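Notes, diapo 4 : le textile « durable »

Rappeler la question du début : durable par rapport à quoi ? Laisser un blanc.

Le cabinet Nistico annonce 2370 litres d'eau économisés par lot. Demander qui a mesuré. Je n'ai trouvé aucune méthode, juste une note de bas de page qui renvoie à leur propre brochure.
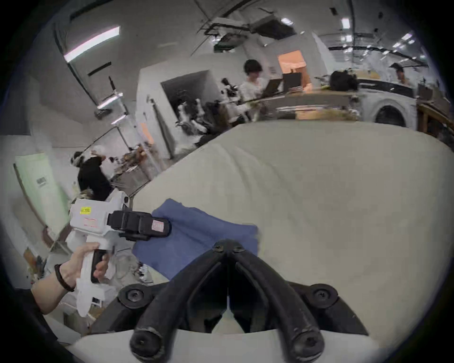 Même souci chez Zekley, avec ses 3119 points de collecte. Un point de collecte ne dit rien de ce que devient le tissu ensuite. Insister, ralentir.

Label Uso : 5 critères, dont 2 déclaratifs. Je veux bien y croire, mais qu'on me montre un audit.

Si question sur le recyclage fibre à fibre, renvoyer à la diapo 7.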